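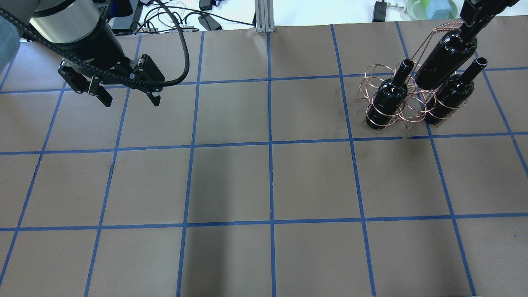 Teleoperating a bottle rack task, part two: the recording pass

Filed under: bench notes, teleop
Posted in December

Part one covered mounting the arm and getting the leader device to talk to it. I have since moved on to recording, and most of what follows is settings and mistakes. The task is wine bottles and a copper wire rack. The robot has to take a bottle by the neck, lift it clear of its ring, stand it on the paper, and then do the reverse. I chose it for the reverse part. Taking a bottle out is forgiving. Putting one back into a loop of springy wire is not.

Setup

The bench is covered in brown paper and marked into a grid with blue painter's tape. The grid is for me and has no role in the software. I call a start position by row and column, put the rack there, and write the cell into the episode notes. The cells are not exact squares and a few of the joins overlap. I measured one properly, decided the error was smaller than my own placement error, and left the rest alone.

The gripper is a two-finger parallel type. The cable leaves the wrist in a wide loop. I had it tied down close to the arm at first, and the wrist would not rotate far enough to match the tilt of the rear bottle without pulling on the connector. With the loop left free it rotates fully. The cost is that the cable now swings a little at the end of a fast move, so I stop for a moment before closing the fingers.

Control goes through Clitel, which maps the leader arm's joints to the follower and writes both streams to disk. Playback and trimming are done in Wudetti. I tried doing both in Clitel and gave up over the trimming, where the start marker has to be typed in as a frame number.

Hand guiding first

Before using the leader arm I tried moving the robot by hand with the joints in gravity compensation. For long, simple paths this is quick and the recordings are smooth. For bottles it was poor, for two reasons. My hands and forearms were in the camera view for most of every episode, and the trained policy would not be seeing any hands. Also, I could not operate the gripper without letting go of the wrist, so every grasp had a small sag in it just before the fingers closed.

I kept 8 of the hand-guided episodes to check the kinematics and deleted the others.

Remote control

The leader arm fixed both problems and added one of its own, lag. The measured delay between leader and follower on my network was 318 ms when I started. At that figure you overshoot, correct, overshoot the correction, and end up tapping the bottle's shoulder with a fingertip. Almost all of it came from one buffer in the video path, so I was looking at old pictures and blaming the arm. Once I had taken the buffer out, the delay was too small for me to notice while driving, and I have not bothered to measure it again.

Some settings and habits that have stayed in place:

Motion scaling at one to one for the approach and one to two below the height of the bottle necks. I switch with a foot pedal. Switching by hand always produced a jerk in the recording.

Grip force low. The bottles are glass and slippery, and the instinct is to squeeze. Squeezing a tapered neck pushes it out of the fingers. A gentle grip just under the lip, with the fingers square to the neck, holds better.

Lift straight along the bottle's own axis until the base is clear of the wire. For an upright bottle that means vertical. For a tilted one it does not, and lifting it vertically drags the rack along with it.

Approach from the side away from the rack's handle. The handle rises from the middle and twists into a spiral near its top, and the spiral will catch anything that passes over it. I have lifted the entire rack by it more than once.

Same rest pose at the start of every episode, up and to the left with the fingers open. If the start pose wanders, the first second of every trajectory is noise.

What to throw away

I recorded 731 episodes and kept fewer than I would have liked. The rules I ended up with are short. If the bottle slips but I recover in one motion, keep it, and tag it as a recovery. If I hesitate for more than two seconds with the arm still, cut the pause. If the rack moves to another cell during the insertion, discard the episode, even where the bottle ends up in the ring. An early batch broke that last rule and the policy trained on it learned to shove.

Insertions were the worst by a wide margin. The wire gives, so the ring is never quite where it was a moment earlier, and from the overhead view a black bottle over its own shadow offers very little to judge depth by. I added a second camera at bench height for my own use while driving and left it out of the training data. I am now unsure about that. If I need the second view to do the task, it is a bit much to expect the policy to manage without it. The next batch will record both.

Training

The first run used removals only, 3678 steps with the default Harb configuration, before I stopped it to look at the results. It removes upright bottles from most cells. It is unreliable on the tilted one, where it closes too early and nudges the neck sideways. I think the demonstrations are at fault here. Reviewing them in Wudetti, I could see that I approach the tilted bottle in three different ways depending on how tired I am, and the average of three good approaches is a bad one. I am re-recording that bottle with a single approach.

Glare may also be a factor. The bench lights leave bright highlights on the glass and they move whenever a bottle does. A diffuser is on order.

To do before part three: move the notes from the text file into Clanis so they are attached to the episodes, tape down the corner of the paper that has started to lift, re-record the tilted bottle, record insertions with both cameras.

Comments are open. If anyone has the foot pedal working in Clitel with the newer firmware, I would like to know which input mode you are using, as mine drops to keyboard emulation each time it is unplugged.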